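A Day Among the Folders: The Pindcombe Open House

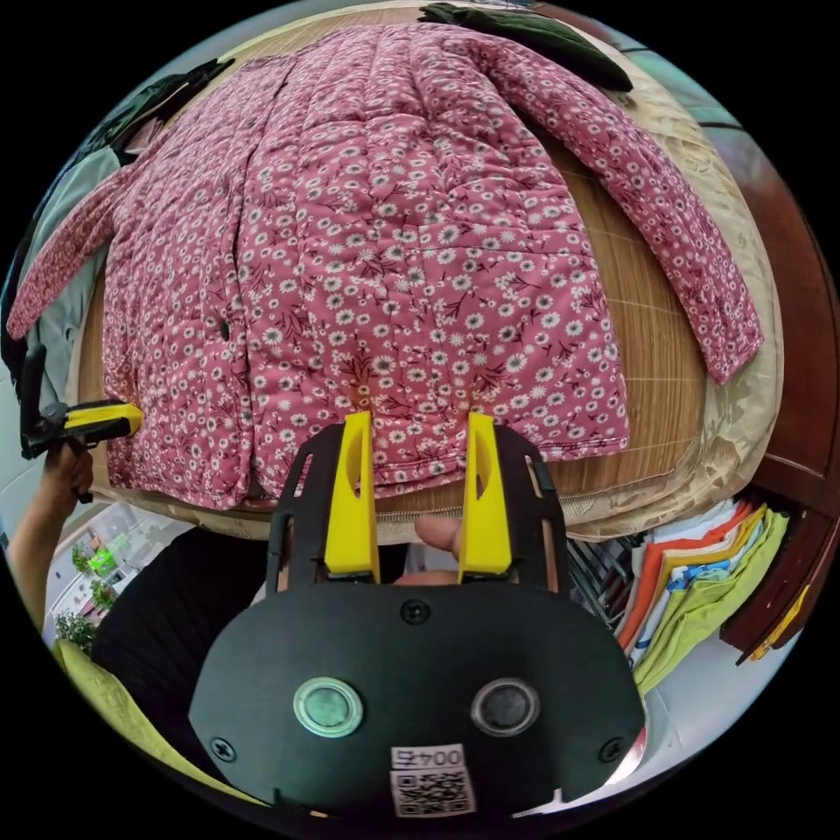 Sleeves first or sides first? A reader wrote to me after my last post to say that with quilted jackets it has to be sleeves, always, and that anyone who starts with the sides ends up with a cushion. I took this advice to Pindcombe with me in August, along with a bad back and low expectations.

Pindcombe is what Tritbridge has instead of a museum. Three floors of an old boarding house, done up as bedrooms, where people come to learn how to put clothes away. Entry is 7 dollars, and for that you get a paper map and the run of the place until closing.

The pink quilted jacket was my favorite thing in the building. Little white daisies all over, dark red sprigs in between, and it had been spread face down on a bed with a woven mat on top of the mattress. I slept on a mat like that for a whole summer once and woke up each morning with the weave printed on my cheek, so I felt for the jacket.

Quilting, I learned, does not want to be folded. The channels on this one run from collar to hem, which means it will go into thirds lengthwise without much of a fight, and then sulk when you bring the hem up. The Pindcombe method is to bring both sleeves across the back, press the air out with your forearms, and fold up from the bottom. I did it on a practice jacket. It looked like a sandwich somebody had sat on. I did it again with the sides first, out of spite, and got the cushion.

Upstairs there is a room of nothing but sweaters (skip it) and a linen closet holding 97 pillowcases, according to the map, which seemed very proud of this. The tea on the landing was good. The stairs are steep – wear proper shoes.

The Gavudlow bus, number 311, stops right outside and takes forever to get anywhere. At home I went straight to my own closet, looked at the winter coats, and shut the door again.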